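Massage Oil at Home: What Is Worth the Trouble

By Annunziata Lombardi
February

I have read a lot of advice on mixing and keeping massage oil at home, and most of it falls apart the first time you try it on a real towel. These are the tips I kept, and a few I would skip.

Warming the oil

You do not need an electric warmer. I tried the Zornley one for a month and it did nothing a mug of hot tap water can't do. Stand the closed bottle in the mug while you set up the table, then test a few drops on the inside of your wrist. Skip the microwave. It heats unevenly, and plastic bottles go soft at the shoulder.

Which oil

Sweet almond gets recommended everywhere, usually by people selling it. It is fine, unless the person on the table has a nut allergy, so ask first. Grapeseed is lighter and cheaper but goes stale fast once opened. Fractionated coconut stays liquid and keeps well. Plain coconut from the kitchen sets hard in a cold room and smells like dessert, which some people enjoy for five minutes.

Buy small bottles. I once worked out that a big jug would save me money over a year, and then poured half of it away. If it smells like old crayons, throw it out.

Scent

Recipes that call for a whole teaspoon of essential oil in a cup of carrier make me suspicious of everything else on the page. I use 20 drops in a cup, fewer for lavender, and none at all for anyone pregnant or with touchy skin. My friend Yusri Sitompul leaves scent out completely and his regulars have never complained. As for the claim that one blend "draws out toxins" - I have yet to see anybody name the toxin.

Getting oil out of sheets

Vinegar is the tip you will see most. I gave it a fair run and the sheets came out smelling like a salad. What works better:

- Blot, then rub plain dish soap into the marks while the cloth is still dry.
- Leave it for half an hour. Longer made no difference that I could see.
- Wash as warm as the label allows, with room in the machine.
- Check before drying. Heat from the dryer sets whatever is left.

Oily towels can heat up and catch fire if they are piled warm from the dryer, so let them cool spread out before you fold them. That one I take seriously.
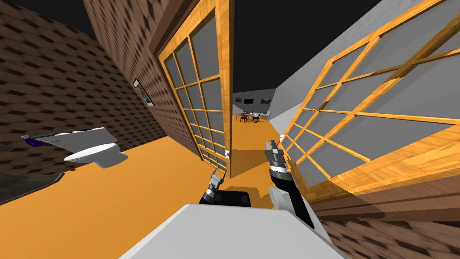
Two arms with glass doors and a narrow corridor ahead, in a simulated house.

Table and floor

A yoga mat on carpet is kinder to your knees than a folding table is to your wallet. If you do want a table, set the height so your knuckles brush the top when you stand beside it with your arms hanging. Charts that go by your shoe size or inseam are guesswork.

Put an old bath mat where you stand. Oil on tile is slippery long after it looks clean, and a dry cloth only moves it around. Dish soap again, then rinse.

Recent tips
Do Bamboo Towels Dry Any Faster?
Cleaning a Face Cradle Without Ruining the Foam
Skekura Pump Bottles, Six Months In
Candles, Soot and White Ceilings

Contact us | Copyright Trakholm Home Notes | Back to top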